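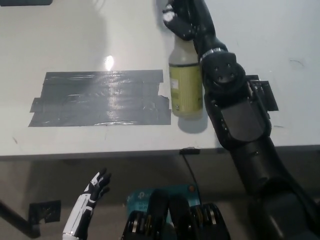
My table, tape patch and bottle

zikcombe_kid
Finally did it! The white top had a nasty worn spot, so I laid gray duct tape over it in overlapping strips and I love how it looks (ragged edges and all). The bottle lives right next to it now. Anyone else patch their tables this way?

ham524
Looks great! I'd trim those edges though - a blade and a ruler, 5 minutes. They'll pick up every crumb otherwise.

zikcombe_kid
I kind of like them ragged!

Camska
Not a fan of duct tape on a glossy top, sorry. I peeled a piece off mine in November and spent almost 40 minutes rubbing at the glue. Contact paper is so much cleaner.

ham524
Contact paper bubbles on me every single time. Tape goes down flat and stays put. Warm it with a hair dryer before you peel and the glue comes right up.

Camska
Tried that. Still sticky.

zonano_fan
Cooking oil on a rag, leave it a bit, wipe. Worked on my old desk! And zikcombe_kid, please do the other worn spots too, I want to see the whole top in strips.

zikcombe_kid
Ha, buying another roll tomorrow!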